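Notebook, hardship fund records, June
Entry started in the morning, finished 4 p.m.

Continuing from the last entry. The question is still the same: can we join the hardship fund applications with the enrollment records well enough to say something about whether the students who got money stayed in their course. I write down here what I did today, also the parts that did not go well, so that the next person does not repeat them.

Files received

From Woliscombe, the main campus: one export from the Van Wijk forms system, comma separated, with headers. From Sonville: a spreadsheet which was kept by hand, plus a folder with scans of the paper form they used before they moved to Van Wijk. Together 789 applications, of which 374 are from Sonville. I saved the files read-only in the folder "received" and I work only on copies. Please keep it this way. Last time somebody sorted one column in the original and not the others, and we had to ask for the file again.

The export has a column "status" with values that I did not expect. There is "paid", "refused", "withdrawn" and "P2". I asked the fund office what is P2. The answer came before lunch: it is the second payment of an award that was split in two. So a P2 line is not a new application, and it must be attached to an older line. For the moment I leave it as its own line, with a flag. If we count applicants and not applications we must take it out.

Matching, first try

I used the case number as the key, which was a mistake, and I should have seen it earlier. The two campuses each start their case numbers at 1 every academic year. So there is a case 23 at Woliscombe and a case 23 at Sonville, and then again in the year after.
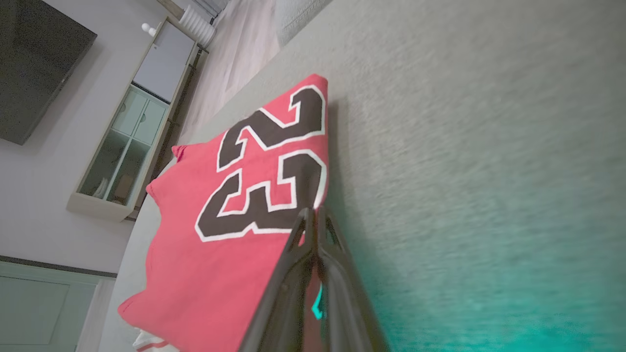
The case number tells us something only when we know which list it comes from, and my join did not know it. It took the first case 23 it found and gave it the enrollment record of a different student. It is the same with a sports shirt: a big 23 in dark figures with a white outline is easy to read on the red, but the figures alone do not tell you who is the player, you need the team and the season as well. The dangerous part is that the join gave no error. Each line found a partner and the match rate looked excellent. I noticed only when a first-year nursing student appeared with four years of completed credits.

I deleted the result table and also the chart I made from it. If anybody has a copy of the chart from this morning, the one with the two steep lines, please throw it away.

Matching, second try

New key: campus code + academic year + case number, written as one string, for example SON-Y2-0023. The leading zeros are necessary, otherwise the sorting goes wrong and the spreadsheet program thinks it is a formula or a date. With this key all lines inside the fund data are unique except the P2 lines, as it should be.

But the enrollment system does not know the case number at all. So for the link between fund and enrollment we still need the student number. In the Van Wijk export it is a required field and it is checked by the form. On the paper form it was a line which the student filled by hand, and in the Sonville spreadsheet somebody typed it over. After the join on student number, 36 lines are left without a partner. All of them are from Sonville.

I went through these one after the other with the scan open on the second screen. What I saw:

– Typing mistakes in the spreadsheet, when the scan is clear. Two digits exchanged mostly. I corrected these in the working copy and wrote the old value in a separate column.

– The student wrote a different number, for example the library card number. The library card has the same length, very unlucky. I cannot solve these without asking the registry.

– Students who apply before they are officially enrolled. They had no number yet. The field is empty or it says "pending".

– Scans where the number is partly not readable, from a fold in the paper or a stamp on top of it.

Reading of damaged scans

For the last group I was tempted to be too clever. When a digit is missing and there is only one student in the same program with the other digits the same, it feels like a safe guess.
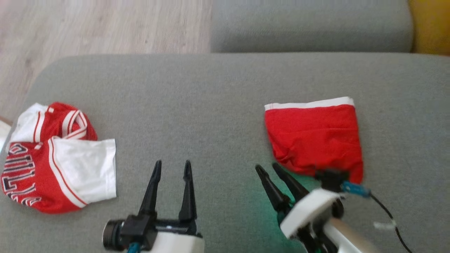
Our rule for the damaged scans must be decided before anybody looks in the enrollment list. I tested this on myself in the afternoon: I read five scans without the list, and then again with the list open, and with the list open I suddenly "saw" digits which I could not see before. The eye completes what it expects. On the crumpled red and white jersey on the sofa, the lettering disappears in the folds and it is turned around also, and still one reads something like BULLS, as it is a word one already knows. A student number is not a word. There is no reason why a digit should be a 6 and not an 8, and so the expectation must come from somewhere else, in my case from the name in the next column.

Rule, proposed: two readers, no enrollment list open, each writes the digits that are readable and a question mark for each digit that is not. Only if both readers have the same string do we search for it. A string with more than one question mark is treated as missing. We do not use the name to repair the number. We can use the date of birth to confirm a number, but not to find it.

I know this will cost us some lines. I prefer to lose them openly and to report how many. An application that is joined to the wrong student is worse, it damages two lines and not one.

The award amounts

A separate problem, I only looked at it quickly. Woliscombe writes the amount that was awarded. Sonville writes the amount that was requested, and the amount awarded is in a comment, sometimes as text ("half now, half after midterm"). For the question of staying in the course we need the awarded amount and also the date of payment. A student who receives the money after the deadline for paying the fees is in a different situation from a student who receives it before, also when the amount is the same.

I started a small table with these columns: requested, awarded, paid first date, paid second date, source of the information. The source column is important. It says if the value comes from the export, from the spreadsheet column, from a comment, or from the scan. Four codes, no free text please.

Gomier

I loaded the cleaned Woliscombe part in Gomier to see if the coding of reasons works. The coding sheet has rent, food, travel, family emergency, fees, computer, other. It works well for short answers. With longer answers it does not, students write about three things together and Gomier allows only one code for each segment the way we set it up. I changed the project setting to multiple codes. This cannot be changed back when coding has started, so I am writing it here in clear words: multiple codes is ON from today.

Something I noticed on reading the reasons, without any statistics. Many students write about timing. They do not say that they have no money at all, they say that the rent is on the first and the aid payment comes later in the month. A code "timing gap" is missing in our sheet. I would like to add it before we continue, and then recode the ones I did already. It is not many.

Also the reason "computer" should be split in repair and purchase, I think. The fund rules at Woliscombe permit the repair but for the purchase one has to go to a different office, and some refusals have only to do with this. If we do not split it, it will look as if the fund is strict with students who need a computer, when in fact they were sent next door and perhaps received something there. We do not have the data of the other office. To ask.

Privacy, small thing

The scans have the full bank details on the second page. We do not need page two for anything. I asked Sonville if they can send the scans again with page one only, and I will delete the present folder when the new one arrives. Until then the folder stays on the encrypted drive, and please do not open it on the laptop that we use for presentations.

Open points

Ask the registry about the library card numbers. They have a table which connects card and student, I believe.

Find a second reader for the damaged scans. It should be a person who has not seen the enrollment list this month, so not me for all of them.

Attach the P2 lines to their first payment. At Woliscombe this can be done by student number and year. I have not checked if Sonville had split payments under another name.

Ask the fund office if "withdrawn" means that the student withdrew the application or that the student withdrew from the course. I had assumed the first. For our question it is a very big difference, and one line in the comments makes me doubt.

Write the key format in the readme. Done while writing this, see version 3 of the readme.

Add "timing gap" to the coding sheet and send it around for comments.

State of the files at the end of the day: working copy saved as fund_joined_v2, v1 is deleted with intention. The script for the new key is in the same folder, it runs in a few seconds and it now stops with an error if one key appears twice. I tested this with a line copied by hand and it stopped correctly. It does not yet check the P2 flag.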